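How to put together a small two-tier shoe rack and load it so it stays neat

Updated 01/02/2020 by Nathalie Smits

Quick one. Had three people ask after the hallway post so here goes.

What you need
The rack (tubes, two fabric shelves, connectors, little feet)
A table, waist height, way easier on your back than the floor
A damp cloth
Around 60 minutes if it's your first one. My second took a lot less.

Step 1. Lay everything out. Sort tubes by length. Long ones go side to side, short ones front to back. Mine were in one bag all mixed up, of course.

Step 2. Fabric first. Slide the long tubes through the sleeves on both shelves BEFORE you touch the connectors. I forgot and had to pull the whole thing apart.

Step 3. Bottom level. Push short tubes into the corners, then the fabric tubes. Push hard, twist a bit. If a tube wont seat, check for a burr on the end and wipe it off.

Step 4. Legs, then top level. Same thing again. Don't hammer it. Palm of your hand, or a rubber mallet if you must.

Step 5. Pull the fabric tight. It should feel taut when you press the middle. Saggy shelf = shoes slide into eachother.

Step 6. Wobble test. Hands on two opposite corners, rock it. Any clicking, go back and push that corner in.

Loading it

Start on the bottom shelf, in the middle. Pair side by side, toes to the front, heels lined up. Work outward from there.

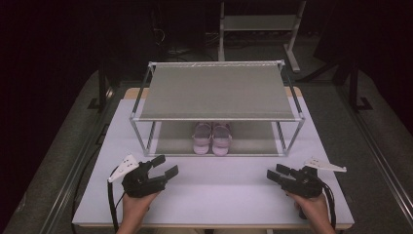 Sandals and flats go low, where you don't need much height. Taller stuff up top. Boots nowhere, they tip over, stand them on a tray.

Thick soles are fine. Knock the grit off first though, mesh lets it fall through onto whatever is underneath. Straps: fasten them or tuck them in or they catch on the next pair.

Wipe the shelves once a season. I do mine in October when the summer shoes go away. Damp cloth, mild soap, air dry, don't take the fabric off unless you like doing step 2 again.

Rocío Lozano asked if you can stack two racks. Only if yours came with the joining pieces. Check the bag.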